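okay so I finally tackled the garage electrical shelf this weekend and I have opinions. thread, sorry in advance

1/ background: when we took over the old Sadley workshop unit we inherited 292 little parts from the previous folks. switches, terminal blocks, knobs, cable glands, a coffee can of fuses. Narendra had counted them for the insurance list, bless him, and then put every last one back in the same cardboard box

2/ that box has lived under the bench since June. every time anybody needed a switch they'd tip half of it out on the floor, find the thing, and scoop the rest back in with a dustpan. I have done this myself many times. I'm not proud!

3/ so the plan was small yellow bins, the open-top kind. Simone found a stack of them going cheap when Camargo cleared out their stockroom - 80 bins, all the same size, and she carried them up the stairs in two trips like it was nothing

4/ my first idea was sorting by color. do NOT sort by color. I had red buttons in with red wire nuts in with a red bicycle reflector (why) and it looked gorgeous and I couldn't find a thing

5/ second idea was sorting by job. stuff you press, stuff you turn, stuff that holds a cable in place. way better. Thilini walked in, asked for a cable gland, and had one in her hand before I'd even put my tea down

6/ the big push buttons get a bin each. I tried doubling them up and the fat heads knock together and then the whole bin rattles every time you slide it. one per bin feels wasteful but we've got the bins, so whatever

7/ a few people asked about labels. masking tape and a marker on the front wall, that's it. I had a label maker once and spent an entire evening picking a font

8/ also mop the floor before you start! I laid everything out down there because the bench was full, and a clean plain gray floor makes it so much easier to spot a runaway screw. I got 241 parts put away by dinner and only lost one washer (Amirul stepped on it around midnight, so not really lost)

9/ still to do: the fuses. I'm scared of the coffee can. if anybody has a good way of storing fuses that isn't "in a coffee can" please tell me, my replies are open

10/ anyway, one of the push buttons in its new home. very satisfying, would recommend 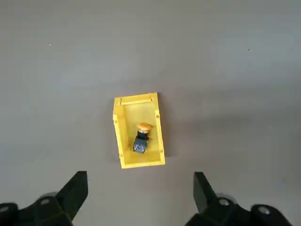 one switch, one yellow bin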